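Minutes of the maintenance meeting, two-arm table cell
February, start 2:00 p.m.

Present: Mireille Aubert (chair), Hugo Caron, Rohani Purba, Aitana Casado. Sandrine Chevalier joined by phone for items 3 and 4. Minutes written by Rohani Purba.

1. Minutes of the previous meeting

Accepted with one correction. In the paragraph on spare parts it was written that Teline sent two finger sets. They sent one set, and the second is still on order. Hugo will change the text in the shared folder.

2. Condition of the cell

Hugo reported on the last 14 working days. The cell stopped four times. Two stops came from the right gripper losing its connection for a moment, one came from the operator pressing stop by mistake, and one has no explanation in the log. The arms themselves gave no errors and the joint temperatures were normal at each reading.

Mireille asked if the lost connection can be the same fault as in the autumn. Hugo thinks no. In the autumn the fault came when the arm was not moving, and now it comes only when the wrist turns more than half of its range. He suspects the strain on the cable near the gripper. Rohani wishes to see the plug opened and checked before we decide, as we have changed a good cable before and it cost us a morning.

It was agreed to swap the right cable with the left cable for one week. If the fault moves to the left arm, it is the cable. If it stays on the right, the housing will be opened.

3. Gripper cables and wrist cameras

Aitana presented the present routing. Each cable now hangs in a free loop next to its arm. This gives enough length for the table work, but the loop can swing when the arm moves quickly, and she would like to have it fixed at one more point below the wrist.
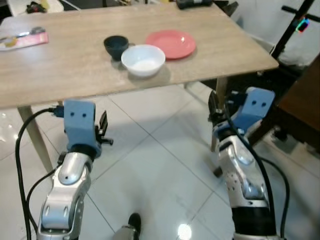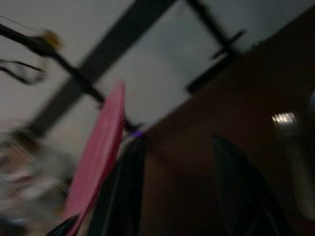
Both views are from the table station, the first with the two arms, the second from a wrist camera.

Sandrine said by phone that Rey recommends a soft strap and not a hard clip, because the hard clip leaves a mark on the cable after some months. She will send the part number. Hugo asked that the strap can be opened by hand. He does not want to look for a tool each time a housing comes off.

About the wrist cameras: the recordings from fast moves have too much blur to be useful for checking the fingers. Aitana proposed two changes, a shorter exposure and a slower wrist during the approach. Mireille prefers to try the exposure first, as the slower wrist makes every cycle longer. Sandrine reminded us that a shorter exposure needs more light, and the low positions next to dark furniture are already dim. It was decided to try the exposure alone, record 30 approaches, and compare them with the old recordings before we touch the speed.

Also noted: when the arms wait below the height of the tabletop, the fingers must have free space under the front edge before the arms go up. The present start program raises both arms together. Rohani will write a new one which first moves the arms back and then up. Until it is ready, the operator starts the cell at low speed and keeps a hand at the stop button.

4. Calibration after cable work

There was a long discussion if calibration is necessary each time a housing is removed. Jirkix wrote to us that it is not necessary when only the cable is changed. Hugo agrees with this for the arm, but he has seen the camera picture shift by a small amount after the screws were tightened again. Sandrine suggested a short check with the plate and the bowl at known marks on the table. If the fingers close at the correct place on both, work continues. If they do not, a full calibration is done.

Accepted – the short check is now part of the cable procedure. Aitana will add it to the sheet.

5. Cleaning

The finger pads are to be wiped at the end of each shift with a dry cloth only. Alcohol makes the surface hard, as we saw on the old set.

6. Visit from Ilness

Their technician wishes to come for one morning. Mireille will propose a time after the cable test is finished.

Actions
Hugo – swap the cables, keep the stop log, correct the old minutes
Rohani – new start program for the arms
Aitana – exposure test, procedure sheet
Sandrine – part number of the strap
Mireille – answer to Ilness, ask Teline about the second finger set

Closed at 3:25 p.m.

Filed under: Meeting Notes, Maintenance, Robot Cells

3 comments

Sandrine Chevalier
Part number is in the shared folder now. There are two widths, please take the narrow one.

Hugo Caron
Cables swapped this morning. Short check was good on the plate, a little off on the bowl, so I did the full calibration on the right side.

Aitana Casado
Thank you. Can you write the old values on the sheet also? I need them for the comparison.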